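November, 6:40 a.m.

Rendered the second movement of Rulton overnight. The spatial version runs to 144 grains per voice in the opening section, which the machine handled without dropouts once I moved the convolution stage after the panner. CPU load is still uneven. The peaks coincide with the bass clarinet entries, where the pitch tracker loses the fundamental and begins hopping between partials.

Ginette Sandhu sent back the clarinet part with markings. She wants the multiphonic at letter F respelled and the fingering printed above the staff. She is right about the spelling. The quarter-tone arrow I used is ambiguous in that register, and Chevalier's engraving template places it too close to the notehead anyway. 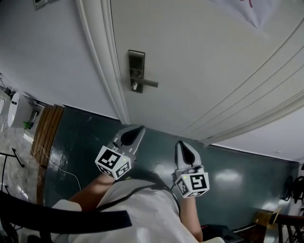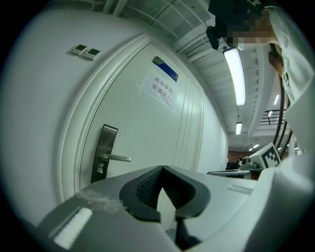 *Wilson Tello — working diary, Rulton for bass clarinet and live electronics*

Afternoon. Rewrote the tracker's confidence gate. Below threshold it now holds the last stable pitch for 3 analysis windows before releasing to noise. With the old gate the harmoniser glitched on every slap tongue. Tested against Ginette's recording of the cadenza: 9 false triggers, all in the key-click passage, where I can live with them or write them into the score.

Total onsets detected across the piece: 3,372. I had planned to map onset density straight to reverb time, but the curve is nearly flat through the middle section and gives nothing audible. Will try spectral flatness as the controller instead.

Listened to the Dikatar tape piece again over headphones. The long filtered glissando near the end is slower than I remembered and the low band has more distortion in it. Our own ending should lose one of its two fades — probably the second.

To do: new patch cue list for Ginette, centre channel trim, respell letter F. Cliken want the programme note by the end of the month and I have only the duration and the instrumentation.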